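I own a dishwasher crate now. One of the big gray commercial ones, the kind that rides through a machine in the back of a restaurant. I do not have a restaurant. I do not have a machine.

It came out of a closing-down sale at a cafeteria in Rilwood. 4 dollars. The guy wanted 50 for the soup kettle, so by comparison I felt like a very responsible adult.

Anyway, clearing up after lunch, 1/?

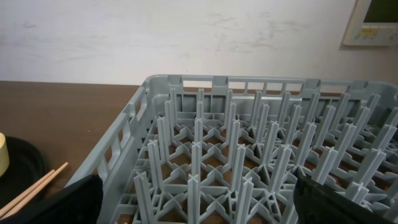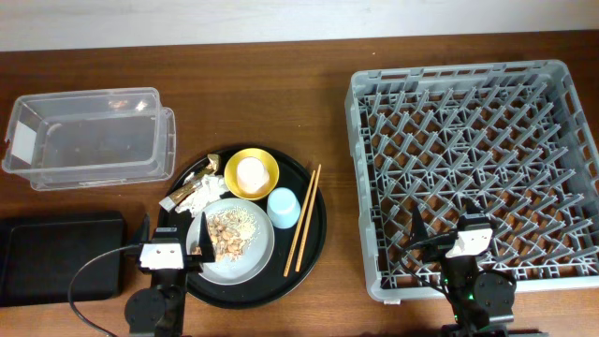

The crate on the brown table, in both. The second one has lunch in it too.

2/ Let's talk about the pegs. Every one is a little four-finned tower, and they march off diagonally, so you have to commit to an angle before you put a plate in. My old wire rack let you lean a plate any way you liked and then dropped it in the sink at 2 a.m.

3/ The old rack came from Stoyanova, the housewares place in Cetbridge, and cost 39 dollars, and rusted by May. I'm not bitter. I have the receipt in a drawer and I look at it sometimes.

4/ Floor of this thing is all holes. Great for drainage, if you are a drain. On a wooden table you are looking at a direct route from plate to wood. So there's a towel that goes under it before anything wet goes in. Ask me how many times I've remembered the towel.

5/ The round black tray is my real system. Everything from the meal goes on it, one trip, done. Yellow bowl, blue cup on its side, chopsticks, napkins, wrappers, the gray plate with whatever is left on it. Then you put the tray down next to the crate and feel that the dishes are basically finished.

6/ They are not basically finished. This is the flaw in the system.

7/ Order of operations, for those who asked (two of you):
wrappers and napkins in the trash
scrape the plate
chopsticks off before they roll
cup, bowl, plate, in that order
tray last, because it's the thing you've been carrying garbage on

8/ Someone is going to tell me chopsticks don't work in a peg rack. Correct. They lie down across the grid like they've given up, or they poke through it. I've been putting them in a mug, and the mug goes in the crate. A container in a container. I contain multitudes of containers.

9/ Which brings me to the clear tub at the back left. It's empty. It has a little label on one end. It was going to be for lids. I've since learned that I own about three lids' worth of patience for sorting lids, so it's a tub for the idea of lids.

10/ Size check for anyone tempted: it does not fit on a normal counter. It does not fit in my sink. It fits on the table, where it takes the place of a person. If you have dinner guests you'll have to choose.

11/ My sister in Stostbridge wants one now. I told her they probably have 100 of them stacked behind any cafeteria that's shutting down and she said that was the saddest shopping tip she's ever had.

12/ Verdict so far: ugly, enormous, hasn't rusted. Would pay 4 dollars again. Might go to 5.

Going back for the kettle, don't tell anyone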